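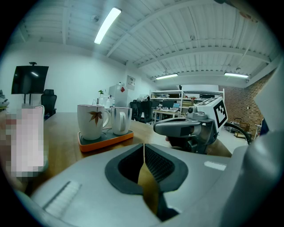

The gray housing and its dark center opening.

How to reserve a prayer slot for the New Year at Perach temple

Perach temple on Bickerstaff Road limits how many people can be in the main hall during the New Year period. You need a slot to enter between 6 a.m. and 9 p.m. Slots are free.

Before you start

Have your household name and a phone number ready. One booking covers up to 4 people. Children under 2 do not count toward the total.

Book online

1. Open the Turari booking page and choose Perach from the list of temples.
2. Pick a day. Saturday fills first, so have a second choice in mind.
3. Pick an hour. Each slot lasts 12 minutes in the main hall. The courtyard has no limit.
4. Enter the names and press Confirm.
5. Write down the code you get by text message. You will need it at the side gate.

Book by phone

Call the office and dial extension 2124. Lacey Dunmore takes calls in the mornings and can book for older relatives who do not use the website.

On the day

Come to the side gate, not the front steps – the front is for people leaving. Show your code. Incense is handed out inside, three sticks per person, and goes in the large burner in the courtyard. Fruit and cakes can be left on the long table by the door.

To change or cancel

Go back to the booking page and enter your code. Changes close at noon the day before.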